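Iced Tea for a Crowd

I love a self-serve drink table! Steep strong black tea for 19 minutes, then stir in sugar while it's warm, and chill it overnight.

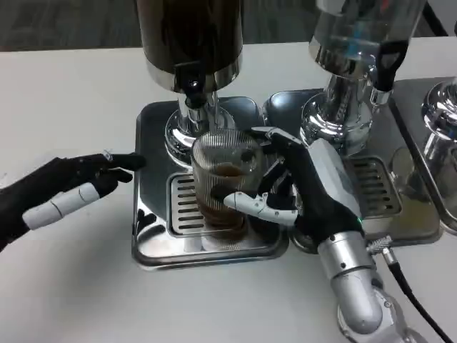

Three dispensers, each on its own drip tray.

Brew it stronger than you'd drink it, because ice melts fast in a Fludmont summer (mine always vanishes by noon on Sunday).
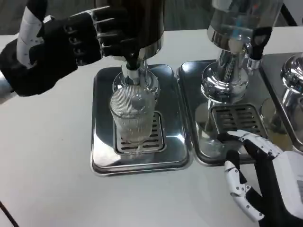

Lemon goes in last, sliced thin, and mint if you've got it. Taste again before guests come!

Leftovers keep 2 days in the fridge, and they make terrific popsicles.
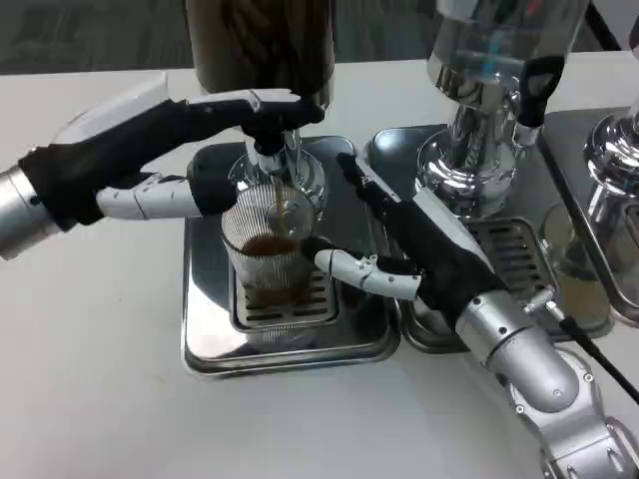
Press the lever and hold your glass close.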